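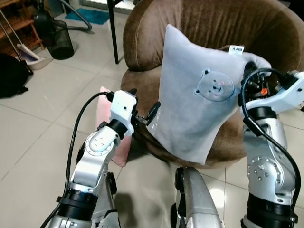 A bear-face pillow and a brown plush armchair.

9 May 2018
By Gervasio Ledesma

A pillow with the face of a bear does not belong on an adult's armchair. I have heard this opinion many times, in many polite forms, and I want to argue against it.

My sister-in-law expressed it with her eyebrows when she visited us in September. We have in our living room an old brown armchair, bought second-hand for 60 dollars, and on it we keep a cushion from a children's shop. She picked it up, looked at the bear, and laid it down again with the bear toward the back of the chair. After she left I turned it around. I have thought about those eyebrows more than I should.

In the country where I grew up, the good room was for guests. The chairs in it had covers, and the cushions stood on their corners like soldiers. We children were allowed to enter on holidays and when somebody died. My mother beat those cushions every Saturday, although no person had leaned on them since the Saturday before. I respected her work and I still respect it. But I remember the room as cold, and when I dream about our house I am always in the kitchen.

When I came here I expected that people would be more relaxed about such matters, and in some ways they are. They put their feet on the table. But then I open a catalog, for example the spring one from Ustico, which comes to our mailbox without our asking, and I find 176 pages of rooms in which it seems that no one has ever been sick or bored. The pillows are all in the color of oatmeal. One of them costs 111 dollars and the text beside it says it is "quiet." I have never met a loud pillow.

My friend Tharun Devadiga, who has patience for my complaints, told me that I confuse two questions. One question is whether a thing is pretty, and the other is whether a house should have some order in its prettiness. If every cushion has a face, he said, you live in a toy store. I accept this. I would not want six bears. I also accept that a pale gray-blue bear is easier to defend than a bright orange one, and that on brown plush the color even looks planned. Maybe I am braver in theory than in practice.

Still, I think the objection is usually about something else than color. It is about being seen as a serious person. A grown man of my age should have serious furniture, and a smiling animal with pink cheeks suggests that he was not informed of his age. The same visitors who think so will sit down in the armchair, put the pillow behind the back, and after ten minutes hold it on the stomach with both arms while they tell me about their divorce. I have seen this more than once. With the striped cushion on our sofa I have not seen it at all.

There is also the matter of the label. Many children's pillows have a small white one sticking out at the corner, and my wife wants to cut ours. I ask her to leave it. The washing instructions are on it, and a pillow that is really used must be really washed. The serious pillows, I notice, often say that they must be cleaned by a professional.

I do not ask anybody to go and buy a bear. I ask only that, if there is already one in your house, you do not hide it in the closet when the bell rings, and please do not turn its face to the back of the chair. My sister-in-law comes again this summer. The armchair will be brushed, the floor will be clean, and the bear will look at the door.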